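18 de setembro
Por Nia Landeg

Dia de portas abertas cá no laboratório, e estou de rastos (mas contente!). Vieram quase 300 pessoas entre a escola Muñoz e o pessoal da Ultitz. O Obed ficou à porta, o Anas tratou do café e eu falei até perder a voz. Fizemos 8 sessões, uma a mais do que eu queria, e os miúdos perguntaram sobretudo se o braço se cansa.

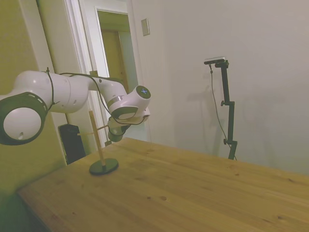

O braço sobre o suporte de madeira, na mesa de pinho.

Para a próxima, em maio, quero a mesa mais afastada da parede, que assim cabe gente dos dois lados. O Benedikt acha que devíamos baixar a velocidade nas sessões com crianças, e eu concordo, embora elas peçam sempre o contrário :)

Falta: mandar à Fidelina os 6 contactos da Ultitz, rever o guião (a parte da calibração é comprida demais, vi bocejos) e apontar a posição inicial do braço antes que alguém lhe mexa.

Laboratório Millport | Contacto | © Todos os direitos reservados | Voltar ao topo

Este site utiliza cookies. Ao continuar a navegar, aceita a sua utilização.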